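Before you paint a white wall or put down fresh shelf paper, look the surface over from the side. Dents and creases that vanish under a ceiling light show up as thin gray lines when the light comes in low. Do it in the morning if the room has an east window, or hold a flashlight flat to the surface.

Mark what you find with pencil, lightly. Don't use marker or crayon. Red and orange are the worst for coming back through white paint, and a smudge you missed will need a stain-blocking primer.

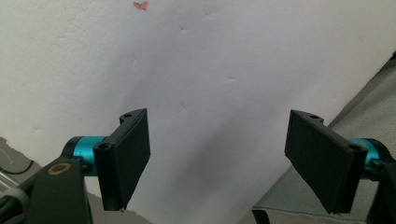
Rawiri Stubbs wrote in to say he gave up on pencil and uses small bits of low-tack tape, one beside each dent, and peels them off as he fills.

Tape is fine on a painted wall. On paper it can lift the surface, so try it in a corner first.

**Filling dents in a wall**

- Wipe off dust with a dry cloth.
- Press in lightweight filler with a flexible knife, a little proud of the surface.
- Leave it overnight. Deep ones shrink and need a second coat.
- Sand with 220 grit, then prime the spots.

**Creases in paper**

Lay the sheet face down on a clean towel, put a thin cotton cloth over it, and go over it with a dry iron on low. Keep the iron moving. Then leave it under heavy books for 27 hours or so it lies flat by the next day. Coated paper and anything with a plastic film shouldn't be ironed at all. Use the books and allow 6 days.

Leftover filler keeps well if you press plastic wrap onto it before closing the tub.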